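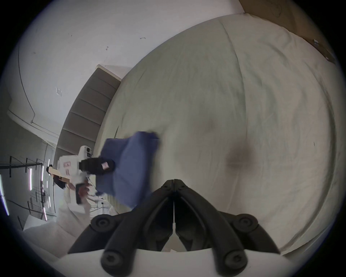

Fig. 1. Bed with off-white fitted sheet and gray channel-tufted headboard.

Housekeeping Practice, Unit 3: Stripping and Remaking a Bed
Instructor: Anwara Saha
Handout revised 22/08/2020

What this unit covers
Checking a fitted sheet, treating marks, cleaning a padded headboard, putting the sheet back on. Top sheets and duvets are in Unit 4. Bring your Unit 2 laundry chart.

1. Look before you strip
Stand at the side of the bed and look over the whole sheet. In Fig. 1 there is a brownish smudge on the sheet and a smaller, fainter gray mark near it. Write both on the room sheet before you pull anything off. Small marks are hard to find again once the sheet is in the bag.

Light wrinkles and creases are normal on a sheet in use and do not need to be written down. Marks, holes and pulled seams do.

2. Marks
A photo will not tell you what made a mark, and often you can't tell in person either. Treat unknown marks the same way:
Blot with cold water. Do not rub.
Check the mattress pad under the spot.
Put the sheet in the bag marked TREAT.
No hot water and no dryer until the mark is out.

If the mark has gone through to the mattress, stop and tell the shift lead.

3. Padded headboards
Channel tufting collects dust in the grooves between the pads. Use the brush head on the vacuum and follow each groove from one end to the other. Wipe the top edge with a barely damp cloth. Never spray cleaner straight onto fabric.

Wood near the bed gets checked too. The light wooden panel in the upper right corner of Fig. 1 has a few faint lines on it that look like pen. Try a dry cloth first, then a damp one. If they stay, write it down and leave it.

4. Fitted sheet
Start with a head corner, then the foot corner diagonally across. Do the other two. Tuck the elastic well under the mattress at all four corners. Smooth from the center out with the flat of your hand. Any seam should run straight along the side.

Practice and checkoff
Each student does the full change twice in the Meder room. Najwa Salameh signs the checkoff sheet. You have 14 minutes per bed. Missing a mark on the sheet means you repeat the change.

Reading for September: Khondokar, page 44 to the end of the chapter.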